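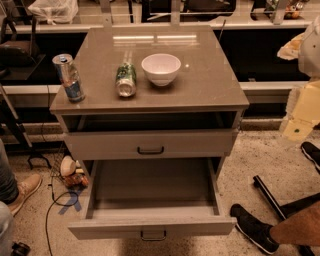
Introduction to Household Recycling Systems
Handout 4: Sorting, contamination and the aluminum stream

Read this before the October session. Bring your notes from Handout 3, as the section on bale grades assumes you have them.

1. Where we left off

Last time we followed paper and cardboard from the curb to the mill. This week we cover drink containers, mainly aluminum cans, with a short part on steel and glass at the end. Plastics get their own two sessions later in the term.

2. Terms you need

Material recovery facility (MRF, said "murf"): the plant where mixed recyclables are sorted and baled.

Single stream: all recyclables go into one cart and are separated at the plant.

Dual stream: paper is kept apart from containers at the curb.

Residue: whatever leaves the plant as trash after sorting.

Contamination: anything in a load that should not be there. This includes the wrong material, and also the right material in the wrong condition, such as a can half full of soda.

Students mix up the last two every year. Contamination is measured on the way in or in a finished bale. Residue is measured on the way out. A plant with poor equipment can take in a fairly clean load and still send out a lot of residue, because good material gets missed and goes out with the trash.

3. What a can is made of

The body and the lid of a beverage can are different alloys. The body has to stretch as it is drawn into shape, so it uses an alloy with some manganese. The lid has to be stiffer and carries more magnesium. When cans are melted together, the mix has more magnesium than body sheet allows, and the melter corrects it with other scrap or with primary metal.

The inside of the can has a thin polymer coating that keeps the drink off the metal. The outside carries ink and varnish. These coatings are burned off in a kiln before melting. A can with a plastic shrink sleeve is a separate problem, because the sleeve adds a good deal more plastic than ink does. Some buyers limit how many sleeved cans they will accept in a bale.

4. How the plant finds aluminum

Magnets pull out steel but have no hold on aluminum. The machine that handles aluminum is the eddy current separator. A rotor lined with magnets spins fast under the end of a conveyor belt. The changing field sets up currents in any piece of conductive metal passing over it, and those currents create a field that pushes back. The can is thrown forward over a divider. Plastic and paper simply drop off the end of the belt.

Things that make it work less well:

Flattened cans. In single stream, a flat can behaves like a sheet of paper on the screens and can ride off with the paper before it reaches the separator. Check local rules before telling anyone to crush their cans.

Liquid. A can with drink left in it is heavy and does not fly as far.

Nesting. A can pushed inside a carton or a jar goes wherever the outer container goes.

Bagged material. Most plants pull bags off by hand, and many go straight to trash unopened.

5. Case: Wukstead and Bosley

The two towns share a hauler and send material to the same plant at Favimbridge. Wukstead is single stream. Bosley kept dual stream after a public vote. Valdis Lepik ran a cart audit in both, opening 947 carts in all and sorting the contents by hand.

His write-up is in the course folder. When you read it, look at three points. The audit in Bosley took place after a holiday weekend, so containers are probably overstated there. Carts with lids frozen shut were skipped. And the category "other metal" includes foil, pans and aerosol cans together, which makes it hard to compare with the plant's own figures.

Page 31 of the write-up has the table we will use in class. Copy it out or print it.

6. Deposits

A deposit adds a small charge to each container, paid back on return. Return rates rise with the size of the deposit and with how easy it is to take containers back. The effect on a MRF is mixed. Cans are among the most valuable things in the cart, and a deposit program takes many of them away. Towns that depend on sales revenue to pay for collection will feel that loss. We will hold the debate on this in class, using the Bawa reading.

7. Steel and glass, briefly

Steel food cans are pulled out by an overhead magnet early in the line. Labels can stay on. Glass breaks in the truck and on the tipping floor, and is screened out as small pieces. It wears down belts and bearings, and some plants no longer take it.

Written work

Answer both in 2 pages total.

a) Explain why a town's contamination rate could fall while the plant's residue rate goes up.

b) Draft the can and bottle section of a flyer for Wukstead residents. Use only rules that apply to single stream.

Hand it in at the start of class. Late papers go in the box outside the office.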